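Spent most of the day teaching the two-arm setup at Zellstead to sort things into bins. Notes as a thread, mostly so I remember what I changed.

The task is simple. Pick an object out of one bin, put it in the bin next to it, let go, back off. The operator drives both arms by remote control and the joint positions get recorded along with the video.

We logged 83 demonstrations. 66 are going into the training set. The other ones had long pauses or a second grab at the same object, and I don't want the policy learning my hesitation.

I tried hand guiding first, with the arm in free-drive. It works fine for one arm. With two I kept bumping my own elbow and my hands were in every video, so I went back to the remote.

The delay on the Zulora controllers is lower after the update. You still have to slow down for the last bit before the grip. If you close too early, the fingers push the cup away from you.

Rule I set for myself: the fingers stop next to the object before they close. Every time, same pause. When I skipped it, the replays looked messy and the labels were hard to place.

Bins stay in the same order for this batch. Next batch I'll swap them. The Cistavon people did 3 bin orders from the start and I think that was the better plan.

Two moments from the setup, gripper at the cup:

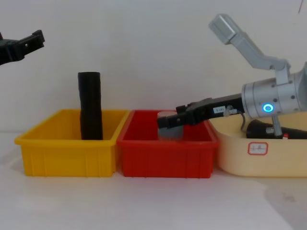
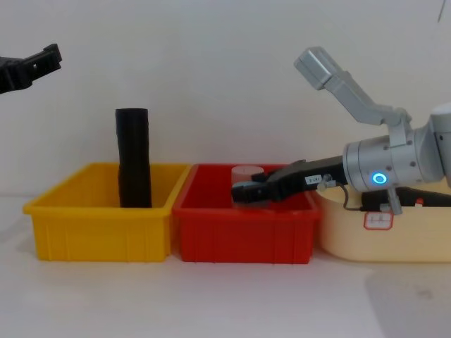 Right arm at the red bin in both, yellow bin on the left, cream bin on the right.

Training run starts tonight. I'll post the results in this thread, good or bad.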